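Jonalyn Sebastian

I have now worked under three CEOs who declared war on meetings. All three declared it in a meeting.

The most recent one was at Skosano, where I spent a winter in operations. We made scheduling software, so you'd think somebody there would have had a feel for the problem. The kickoff was called "Fewer Meetings, Starting Now" and ran 77 minutes.

Slides were by Vovano, a consulting outfit that had been in the building since before I was hired. Their main finding was that we met too much. They had reached it by interviewing us, in pairs, for an hour at a time.

So we got rules. Any meeting with more than 12 people needed sign-off from a vice president. Within a week there were lots of meetings with exactly 12 people, and a second meeting right after for whoever had been left out of the first.

Getting the sign-off took a form. The form went to a VP's assistant, who was very nice and would set up a short call to go over it.

Then came the cost meter. Somebody in finance worked out an average hourly rate, and a little counter ran in the corner of the video call so we could all watch the money go. The idea was that we'd hurry. We spent the first ten minutes of every call talking about the counter.

A pricing review got to $3000 once and people cheered.

I should say I liked the CEO. He answered his own email and he ate lunch with whoever was sitting there. He had just read one book too many on an airplane, and it was February, and revenue was flat, and you have to do something in February.
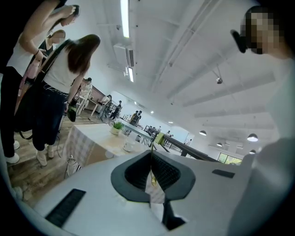 My own contribution was the decision log. One shared page, one line per decision, with who made it and when. I was proud of it for about a month. Then I read it end to end and found we had decided the same thing about refunds four times, twice in opposite directions, and one of those was me. A log like that should work the way the dark jaw up there sets off its little gold-colored, slightly hook-like object: one small thing, in plain view, against a background that makes it hard to miss. Mine had 164 lines and a tab called "Misc."

A manager named Tan had the only method I ever saw work, and it wasn't much of a method. He asked "who decides this?" at the top of every call. If the answer wasn't someone on the call, he said goodbye and hung up.

People found this rude. They also got home by six.

Naturally it was noticed, and he was asked to present it to the other managers. Forty-five minutes, with time for questions. He asked who was going to decide whether to adopt it. There was some discussion about that, and he hung up.

The part the consultants missed is that plenty of those meetings were never for deciding anything. They were so that when the thing went wrong, eleven other people had been in the room. You can't fix that with a timer. The only thing I saw make a dent was a boss who got a bad call wrong herself, said so out loud on a Tuesday-morning kind of call, and then moved on to the next item.

At Melleck, the job before, we had one of those. She approved a warehouse lease that we all could see was too big (I could see it, I said nothing, I was new). When it went south she sent a two-line note. First line, she'd picked it. Second line, it was being sublet. I still remember how short that note was, and people started making up their own minds after that. I can't prove the one led to the other.

Anyway, Skosano dropped the cost meter by spring. The VP sign-off is still on the books as far as I know, and a friend there tells me the form has a second page now.

I've been asked to give a talk on all this to a room of operations people. There's a planning call first. Then a call to prep for the planning call. I said yes to both.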